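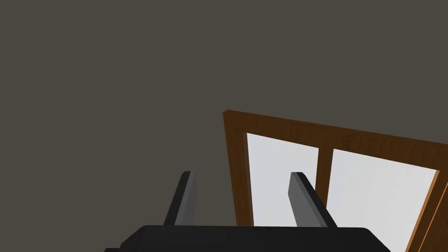 Slide 2 - window task, what the operator sees

Speaker notes, Brosiro talk, 2025-08-28. Keep moving, 24 min total incl. questions

- Wrist view, in sim. Let them look at it a second before talking
- Point at: two fingers, wood window frame, plain wall. Horizon is tilted, operator has to steer anyway
- Ask room: which way is "left" now? Wait for answers. Wrist left, not room left
- Plain wall = no depth cue. Big one. People overshoot toward the glass

Slide 3 - by hand vs remote

- By hand (Hong lab arm): grab the wrist, walk it through. Fast to learn. But your own arm ends up in the camera, and you feel the contact where the robot doesnt
- Remote (Vamum controller): slower. Robot only gets what you got, same view, same lag
- Sim = remote only, obviously. Say it anyway, someone always asks

Slide 4 - numbers, dont read them all out

- 100 demos recorded on window task, kept 90
- Threw out: long pauses, operator lost, one where I sneezed on the trigger
- New operators needed almost 6 tries before a clean one. skip if short on time

Slide 5 - what I'd tell a new operator

- Line up wrist first, THEN go in
- Small moves near the glass. Stop, look, go
- Dont fix a bad demo halfway, restart it
- Hesitating gets learned too!! robot copies the wobble

Slide 6 - next

- Second camera from the side, Fenine rig, hopefully by December
- Mix hand demos + remote demos, no idea yet on the ratio. Say so
- Want to try wall textures too, see if operators overshoot less

Questions. If they ask about cost -> point to handout. Water!! bring it up to the podium beforhand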